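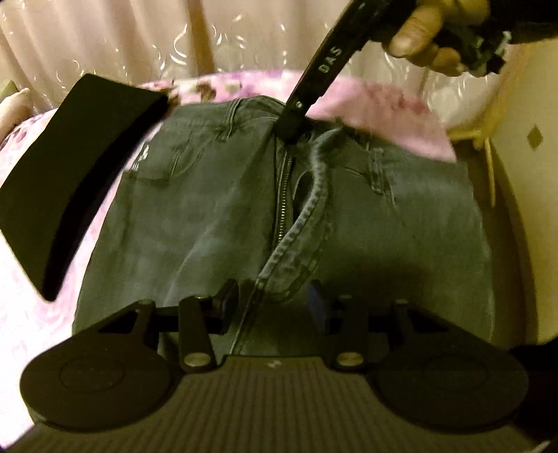 Faded jeans, fly open, on a patterned blanket.

The Legend on the Sign

Every wildflower walk I have taken in the last few years has come with a legend, and most of them sound as if they were written by the same person. A girl waits for someone. The someone doesn't come back. She lies down on the hillside and in spring there are flowers.

The one at Nisdale is about yarrow. According to the board at the foot of Sandberg hill, the first settlers learned from "the old people" that yarrow sprang up wherever a grieving mother had dropped her comb, and that the feathery leaves are its teeth. It's a pretty idea. I copied it down, walked up the hill, saw a lot of yarrow and began to wonder which old people.

I asked at the visitor desk and was given a leaflet with the same words on it. I asked the man who wrote the leaflet, Bendik Viklund, and he said he'd taken it from the previous board. He was decent about it. The old board had rotted and he had a photograph of the text. Before that, he didn't know.

Thắng Lương has spent more time on this than I have. He teaches plant identification at the adult school, and he went through the local history shelf looking for the comb story. He found plenty on yarrow, nearly all of it practical. People packed it into cuts and drank it for fevers, and one woman hung it over a cradle without saying why. There was no comb and no mother. The earliest version he could find was in a tourist pamphlet for the Viltisik Inn, a hotel that has since closed, and the pamphlet gave no source at all.

Does it matter? 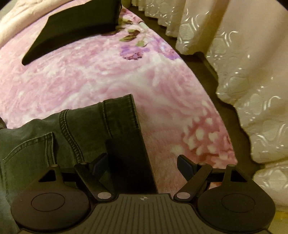 I think it does, though I've been told more than once to lighten up. The usual defense is that all stories were made up by somebody at some point, and a hotel clerk has as much right to invent one as anyone. Fine. Then put the clerk on the sign. What bothers me is "the old people," a phrase that borrows the weight of a tradition and leaves out anyone you could go and check with. If there are families in the valley with real stories about the plant, they have been spoken for by a brochure. If there aren't, we've been handed something to feel solemn about on the way to the picnic tables.

The stories that do come with a teller's name attached tend to be stranger than this. They have bad jokes in them, and relatives who behave terribly, and plants that were people for reasons that are never quite explained. They also tend to tell you something useful, such as when to dig or which bulb will make you sick. The comb story tells you nothing about yarrow except that the leaves are finely cut, and you can see that by looking down.

Lương is gentler on the subject than I am. He says a visitor who remembers the comb will at least remember the leaf, and his students do mix yarrow up with other things - some of them things you'd much prefer not to put in tea. I accept the point. I'd accept it more easily if the board mentioned those other plants, and it doesn't.

Viklund tells me a new board is planned for November. The comb is staying, because people like it. He has offered to add the words "it is said," and I told him I would rather know by whom.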